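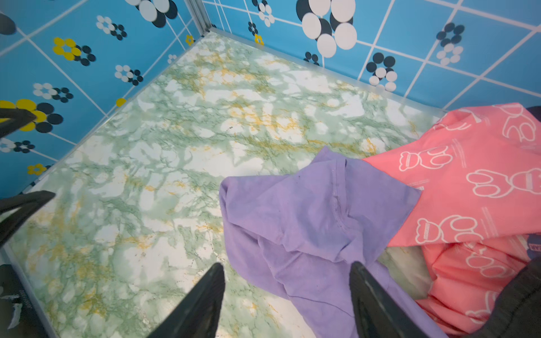
4. Limpeza e arrumação do interior

O interior é revestido de painéis azuis com quadrícula branca e flores. As flores são decoração. Recebemos, desde janeiro, um número surpreendente de tentativas de as remover com palha de aço, pelo que convém esclarecer: não saem, e não é suposto saírem.

4.1 Antes de começar

1. Retire toda a roupa, incluindo aquela peça que jura não estar lá dentro.
2. Sacuda cada peça fora da caixa. Sacudir dentro da caixa apenas muda o pó de sítio.
3. Verifique os bolsos. O serviço de apoio da Vultora guarda 21 chaves à espera de dono.

4.2 Painéis

1. Humedeça um pano macio em água morna com 2 gotas de detergente neutro. Duas, não um esguicho.
2. Limpe de cima para baixo, seguindo as linhas brancas se isso lhe der satisfação.
3. Seque com um segundo pano, insistindo no canto onde as paredes se encontram.

CUIDADO: não use lixívia, acetona nem a receita da sua tia com vinagre e bicarbonato. A garantia Ivik não cobre tias.

4.3 Cantoneira e friso

1. Passe um pano seco no perfil metálico do canto, no sentido do comprimento.
2. No friso junto ao fundo, use uma escova de dentes velha. O cotão acumula-se ali com grande dedicação.
3. Se o friso abanar, não o force. Encomende o conjunto de fixação, ref. 798, num revendedor Biltden.

4.4 Voltar a guardar a roupa

1. Espere que o fundo esteja completamente seco. «Quase seco» é um estado que a roupa de cor aprecia para deixar recordações.
2. Dobre as peças grandes e coloque-as primeiro.
3. Ponha as peças pequenas por cima, encostadas à parede do fundo.
4. Não ultrapasse o rebordo. Calcar com o joelho não aumenta a capacidade.

NOTA: peças escuras ou roxas, novas, devem ser lavadas antes de irem para a caixa. İlker Ertürk, que reviu este capítulo, pede que se leve esta nota a sério e prefere não falar da camisa.

Para substituir um painel riscado, consulte o capítulo 5. Tenha à mão a chave de parafusos e a embalagem original, que naturalmente guardou.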